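Packing tape

Packing tape is the sticky stuff on a roll that you use to shut a box. I've been editing this entry for the Hetatetti household wiki for 11 years, and I still get worked up about it! Most rolls have two parts, a thin plastic or paper backing and a layer of glue that grabs when you press on it (people call that pressure-sensitive). Some paper kinds need water first, and those are a different animal.

Types

Clear and brown plastic are the ones you'll meet most. Paper tape tears by hand and can usually go out with the cardboard, though check your local rules. Then there's filament tape, with strands running through it, which I save for heavy stuff like books.

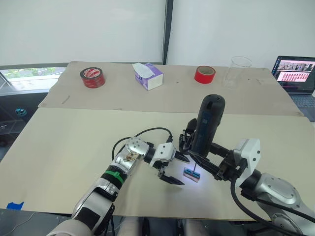 Box size matters more than folks think. A big moving carton wants a strip down the middle seam plus one along each edge, the so-called H pattern. Something as little as the blue-and-white box lying on the board up there would get by with a single short strip, and I'd fold the end under so it peels easily. My neighbor Usha Pillai uses 8 strips on everything and I have lost a fingernail to her birthday presents.

Color

Colored tape is mostly for sorting. When I moved to Vitville, red meant kitchen and green meant "open this someday."
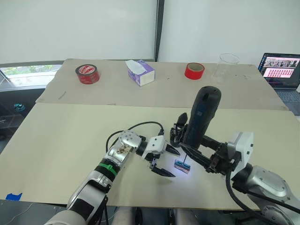 Photo: Kaisu Seppälä

Red is still my favorite, the two rolls by the tissue box are just the shade I like, and it shows up nicely on brown cardboard.

Storage

Keep rolls out of the sun and away from heaters, ideally in a bag, as dust on the sides makes the edges gummy. Old tape can split into skinny ribbons when you pull it (so annoying). Try starting a fresh edge with a thumbnail all the way across.

See also: Masking tape, Twine, Tape guns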